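Ililport Residents' Forum
Building Services and Shared Facilities
Topic: Proposed change to the restroom cleaning schedule, Drakau Building

Posted by FacilitiesDesk_Drakau
Feb 18, 2024

Tenants are advised that the cleaning contract for the shared restrooms expires in August. Management has received an offer from Mirkex under which the present two daily visits would be replaced by one evening visit, with a further visit on request. The saving would be $800 per month, to be credited against the common service charge. Comments are invited in this thread before a decision is made.

Posted by mtsolakis
I write on behalf of the tenants of the second floor. We do not support the proposal in its present form. The restrooms on our floor are used by staff and by visitors to the clinic, and a single evening visit would leave them without attention throughout the working day. The phrase "on request" also needs a definition. Who may make a request, and how soon must it be answered?

Melina Tsolakis
Second Floor Tenants

Posted by ledger_and_line
With respect to the previous poster, the second floor is one of 12 in the building. Our own restrooms see little use after noon, and we have paid for a midday visit that we do not need. I would accept the offer as written. 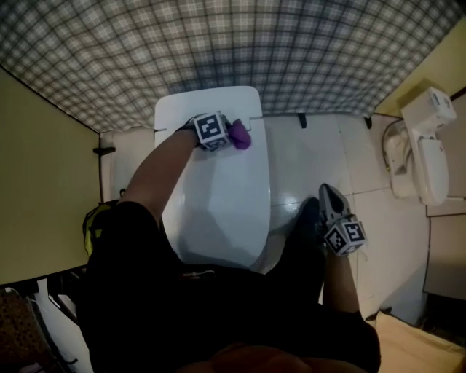
I would add that the service charge has risen at each of the last two reviews, and smaller tenants have had no say in how it is spent.

Posted by Corridor6
Neither position seems to me complete. The current contract specifies floors, basins and supplies in detail but says only that toilets are to be "cleaned as needed." Hinges, the underside of the seat and the floor behind the bowl are not listed at all. I would ask that any new contract name them, whichever firm is chosen.

Posted by mtsolakis
I agree with Corridor6 on the wording. I do not agree that visits should be set by the quietest floors. Our visitor book shows 178 entries for last month – I doubt that any other floor comes close.

Posted by ledger_and_line
Then the second floor might reasonably pay for its own midday visit.

Posted by FacilitiesDesk_Drakau
Thank you for these comments. Mirkex has been asked to quote for a midday visit limited to the second floor and to confirm a response time for requests. The list of items proposed by Corridor6 will be added to the draft contract. The question of who bears the cost of the extra visit remains open, and further replies are welcome.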